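### 4.2 Objects without a task

Our coding scheme began with a simple split. An object on a desk was either *working* (used in the job the desk was set up for) or *resting* (everything else). The split lasted through the first afternoon of coding. By the time we had finished with Neltstead, the smaller of our two sites, the resting category held more than half the material and had become a polite word for "we don't know."

The inventory covers 27 home desks in Neltstead and Velwood, with roughly 2,000 entries after duplicates were merged. Participants listed what was on the desk at two in the afternoon, a time chosen so that breakfast would be over and dinner would not have started. Breakfast was not always over. Each entry was given a surface zone (front, middle, back) and a reason in the participant's own words, up to 500 characters. Most reasons ran to four words. The most common was "it just lives there."

We take that phrase more seriously than we did at first. Pichler, the sorting protocol we adapted for this study, assumes that every object has a home and that an object on a desk is either at home or away from it. Our participants did not talk this way. An object could live on the desk and also be "on its way" to a shelf, a bathroom or another room, and it could hold both positions for months. One participant had a parcel that had been going to the post office since December. It had by then acquired a coaster.

We therefore replaced the resting category with three looser ones:

- **Parked** objects are meant to leave. Participants can say where they are going but seldom when.
- **Settled** objects have no use at the desk and no plan to go elsewhere. Souvenirs, boxes and small toys dominate.
- **Serving** objects look after the person or the equipment: lotions, tissues, chargers, cables, drinks.

Serving objects proved the hardest to place by zone. We expected them within reach, toward the front, and bottles and tissues mostly obliged. Chargers and cables did not. They gathered at the back, near the outlet, and spread forward from there according to a logic that participants described as "temporary." Several desks had cables for devices that had since been given away. When asked, owners defended these cables warmly, and one asked us not to move them.

Settled objects behaved better. They tended to go up against a wall, where they took little working surface and could be looked at during calls. Boxes are a special case. A box with good artwork on it is storage, decoration and, for model kits, a promise, and our coders disagreed about boxes more than about anything else in the study. We settled the matter by coding all upright boxes facing the chair as settled, whatever was or wasn't inside. This is a crude rule and we would use it again.

Figure 6 shows a desk surface on which the categories sit close together.
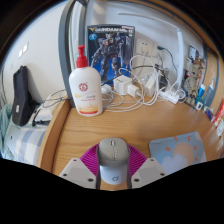
**Figure 6.** Wooden desk with mouse, sun-print mouse pad, pump bottle, boxed Gundam kit against the wall, and white charging cables across the back.

Does a fuller desk take longer to tidy? Only weakly; the number of parked objects predicted tidying time much better than the total number of objects did.

The finding held at both sites, although Velwood desks were larger and their owners more inclined to argue. A desk with many settled objects could be tidied quickly, since tidying it meant lifting things, wiping, and putting them back where they had been. A desk with even a few parked objects invited decisions. Participants stood holding things. Some left the room with an item and came back with a different one, which we coded under "other."

Serving objects fell between the two. Pump bottles were moved and returned without comment. Cables were straightened, admired briefly and dropped behind something. We had planned to score cable order separately using Pitovix, a rating sheet made for office desks, but its top grade requires that no cable be visible from the chair – a condition met by one desk in our sample, whose owner worked on paper.

Zone data for the parked category are reported in Section 4.3, together with the cases in which participants reclassified an object while we were asking about it.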